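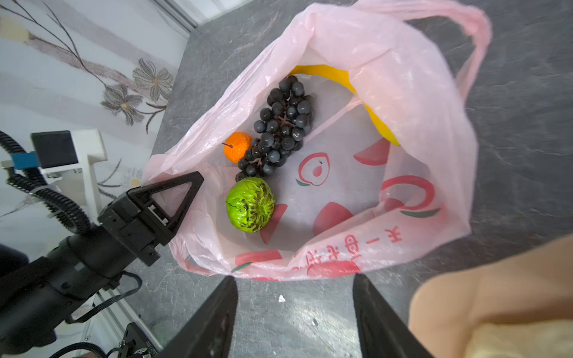

One supporter in Coltorville wrote that the old crest "looked like something my grandfather would salute, and the new one looks like something he would peel." Comments of this type made up a large share of the open answers, and we coded them apart from comments on color or lettering.

4.2 Recognition of redrawn crests

The survey drew 1179 usable responses from supporters of the three clubs that changed their crest during the study period: Vadach, Plosside and Coltorville. Each respondent saw the old and new crest for four seconds, in random order, and was then asked to name the club. Club names were removed from all crests beforehand.

Recognition of the old crests was 69 percent across the three clubs. For the new crests it fell to 57 percent. Most of the drop came from Plosside, where the redesign took out the heron and kept only the shield. Vadach kept its animal and changed the outline, and the two versions scored nearly the same.

Length of support mattered less than we expected. People who had held a season ticket for 11 years or more disliked the new crests more often, but they named them as well as newer supporters did — dislike and recognition should be treated as separate measures.

Figure 3. Printed fruit graphics on a pink plastic shopping bag.

The Dreßler scale, used here for the liking scores, has five points and no neutral label. We return to this in Section 5, where the scores are compared with shirt sales.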